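The long way round to a salt glaze

I have been meaning to write up the weekend at Omau for ages, and now the kiln bricks are stacked under a tarpaulin again and I have run out of excuses.

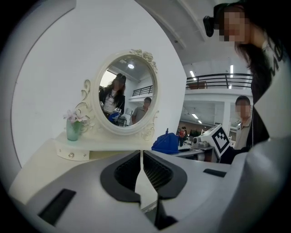 So, the firing. Socorro Mosquera has had a small salt kiln at the bottom of her field for years, and every winter she says I should come and put a few pots in it, and every winter I find something else to do. This time she rang on a Tuesday, just as I was sitting down to my tea, and told me she had kept me half a shelf. Well, you can't say no to half a shelf!

I took 30 pieces in the end, mostly mugs, with a couple of squat little jugs I'd thrown in the autumn and never much liked. They were all in the Nechyporuk stoneware, a grey, rather toothy clay that is murder on the hands but takes salt beautifully. Rania Benmoussa had brought her big lidded jars, and we spent most of the first morning rolling wadding into balls and sticking three under the foot of everything. I find that sort of job very soothing — you can talk the whole way through it and no harm done.

We lit the burners before it was properly light. It's a slow climb to begin with, and there was a good deal of toast. By the evening the cones were starting to lean and Socorro began putting in the salt, wrapped in twists of damp newspaper, while Rania and I pulled out test rings on an iron rod and peered at them like a pair of jewellers. The first ring was dry as a biscuit. The fourth had that lovely orange-peel skin all over it, and I'm afraid I whooped.

Then you have to leave it alone, and I am very bad at that. I drove home, did the washing, repotted a geranium and drove back again two days later.

We lost four of my mugs, stuck fast to the shelf where the wadding had slipped, and one of Rania's lids will never come off its jar. The rest are brown and freckled and shiny on the side that faced the flame, and the squat jugs, of all things, are the best of the lot. I've kept one for the kitchen and the other has gone to Socorro with a jar of marmalade in it.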